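Oiling a bamboo board, how often really?

deddale_mom
Posted 2022-04-15
OK so I finally quit putting my board in the dishwasher (I know, I know). Now my sister says oil it every month and my neighbor says never, bamboo doesn't need it. Who's right? We cook for 2 adults and a very bossy toddler who runs her own restaurant on the counter, menu as follows.

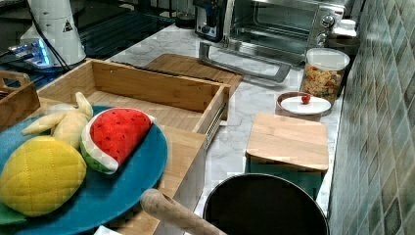

Photo: deddale_mom

Fruit plate is the only dish so far. Anyway, oil or no oil?

Krawczyk_J
Oil. Mineral oil, wipe it on, leave it 30 minutes, wipe it off. I do mine when it starts looking chalky, no calendar involved.

montoya184
Gotta disagree. I've had mine since December of whatever year we moved, never oiled it, zero cracks. Bamboo is a grass, you guys! Just stand it on edge to dry.

Krawczyk_J
Grass or not, mine split right along a strip before I started oiling. Where do you live, a swamp?

montoya184
Close enough lol. Maybe the humidity helps.

deddale_mom
We're super dry here so that might settle it. This one's mine, it has the groove around the edge and I never know if I'm supposed to oil down in there too.

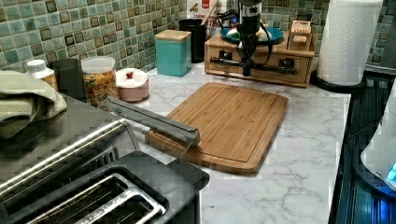 The board, next to the toaster

Aurelio S.
Yes, do the groove! Fold a paper towel over your fingertip and run it around. And skip the olive oil, it goes rancid and your onions will taste like it.

montoya184
Fine, I'll try one coat. If it gets sticky I'm blaming Krawczyk.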